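So I finally sat down on Wednesday night with a coffee and the budget sheet for the second bench, and boy, did I get the first one wrong! If you're planning a two-arm setup of your own, maybe my mistakes will save you a few bucks.

The arms were never the problem. I had a quote from Somside, I had a spare quote from Nimine in case that fell through, and both of them landed close to what I'd guessed back in April. What I blew was the line I called "misc." I gave it $100. One hundred dollars! For cable trays, brackets, edge rail, corner posts, wallpaper for the walls, all of it.
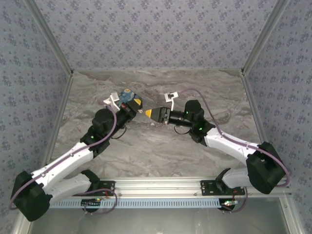
I ended up at $400 for misc, and Trinity Bellamy (she signs off on my spending, poor woman) wanted to know what on earth I'd been buying. Mostly aluminum. Extrusion is cheap until you start adding the corner pieces and the bolts, and then shipping on anything long is just painful. Next time I'm ordering every length in one go from Bakke and paying for one delivery, because last time I paid for four.

The other thing I'd budget for is fingers. The yellow ones wear, or you drop one, or you decide you want a slightly different angle on the tip. Derek Mottram told me to order spares up front and I didn't listen, so I lost a week waiting. Sorry, Derek. 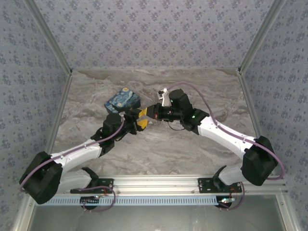 Then there's cable. Measure the arm all stretched out, add the run to the board under the bracket, then add more. I bought mine to the exact length the first time and had to rebuy nearly everything. I do love the purple, though, and I'm sticking with it for bench two even if black is cheaper.

Test objects are where I've gone easy on myself. You really don't need a fancy kit. A little box with Starry Night printed on it does fine, and I'd much rather look at that all day than a gray cube.
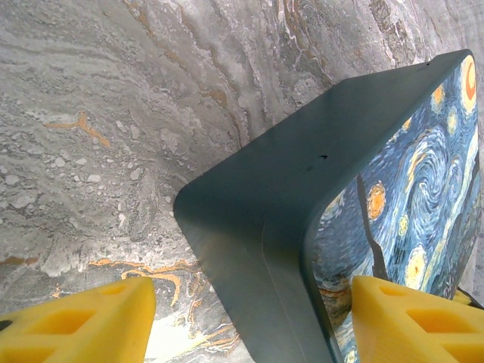
Wrist cameras get their own line this time, with a spare in it. I've put down another $400 there, and Ilham Farouk thinks I'm still short (she's usually right about this stuff, ugh). I'm waiting to hear back from Fisham on price before I send the whole sheet over to Trinity. If you've bought from them, leave me a comment and tell me how long they took to ship!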